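Ticket 503: Left and right recordings out of step on folding episodes
Project: Plernora / clothes folding
Opened by: Reece Fothergill
Opened: March 2025
Priority: 2
Status: Open, workaround in place

Problem
Episodes from the Hebden set load without errors, but the two hand grippers don't line up in playback. The left one lags by nearly half a second at the end of a long episode. Short episodes look fine. The training script drops anything over its limit, so we are losing most of the long-sleeved tops.

Steps tried
Restarted the recorder between episodes. No change.
Swapped the cable on the left unit. No change.
Copied the same files to the Jundunico machine and played them there. Same lag, so it is in the recording and not the player.
Recorded 11 short episodes with only the right unit moving. All passed.

Comment from Demau support
Please check whether both units take their time from the same clock. After a firmware update the left unit can go back to its own. The setting is under Recorder, Time source. Also send one episode with a dark garment on a plain cover, as the tracking log is easier to read without a pattern behind it.

Reply, Reece Fothergill
Time source on the left unit was set to Internal. Changed it to Shared and saved. It went back to Internal after a power cycle, so it has to be set again each time for now.
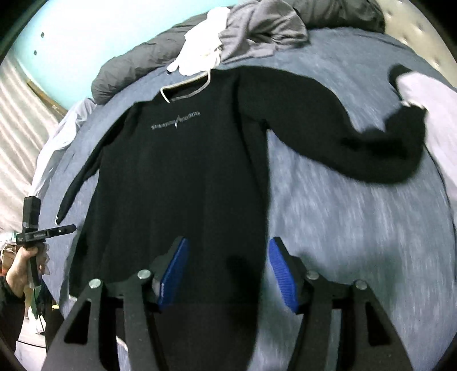

I have kept the order the same for every take: lay the top out flat, sleeves in, fold up from the hem, hands clear before stopping. Please don't change the order until this is closed or the old and new episodes can't be compared.

Still to do
Find out why the setting is not kept.
Re-run the check on the 3 longest episodes.
Mark the old ones as "hold" in the list. Do not delete them, the video may still be usable with a fixed offset.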